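Pritari task board and gripper set: a term with it at our robotics club

Our club meets in the old library at Dondbridge, tea and biscuits at the back, robots at the front, and for most of last year we had a perfectly good little arm and nothing very interesting for it to do. We had stacked every block we own. So when Charalambos Zervas, who runs the club with me, suggested we spend the spring fundraising on a proper task board I was all for it, though I did wince a bit at the price. We bought the Pritari board together with their two-finger gripper, and we've now had a full term with both (long enough, I think, to be fair to them).

Getting started was easier than I'd feared. The board sat happily on the table straight out of the box, and the gripper went on to our arm with four screws and one of those tiny hex keys that always vanish under the radiators. Allow a whole evening all the same, as the setup guide runs to 26 pages and the useful bit about finger alignment is near the end, after a great deal about storage. I do wish they'd put it first!

What I like best is that there is something for everyone. The younger ones go straight for the coloured buttons, which are nicely domed and forgiving if you come in a little off-centre, and you get a lovely cheer when the arm presses the right one. The sliders are another matter altogether. The knobs are small, the slots run close on either side of the number strip, and moving one to a chosen number without nudging it past has kept our older group busy for weeks.

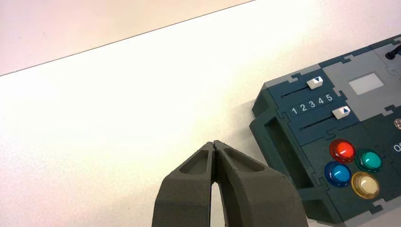 Fingers nearly closed beside the board, both sliders up at the 5 end.

We ended up making a contest of it. Each team had 10 tries at sending a slider to a number drawn from a hat, with a perfect score of 100, and the winning pair (they called themselves Margaritis, and I never did find out why) went on to represent us at the Sultau schools day in June. They didn't win, but they came home full of ideas and talked all the way back on the coach.

Now for the grumbles. The fingertips have a slightly grainy finish, and I should have liked a softer pad for the knobs, so we stuck a bit of rubber on ours for the contest. The board is also lighter than it looks and will creep across a smooth tabletop if the arm leans on it, so do buy a non-slip mat at the same time. And a spare pair of fingers costs more than I think it should.

Would I buy it again? Yes, I would, and Charalambos says the same, although he'd hold out for a discount. We logged over 108 hours on it between us and everything still works as it did in the first week. If your club is very new, start with blocks and cups and come to this in the second year, when the children are ready to be a bit cross with it. We're hoping to run the slider contest again in September, this time with both knobs to set before the clock runs out.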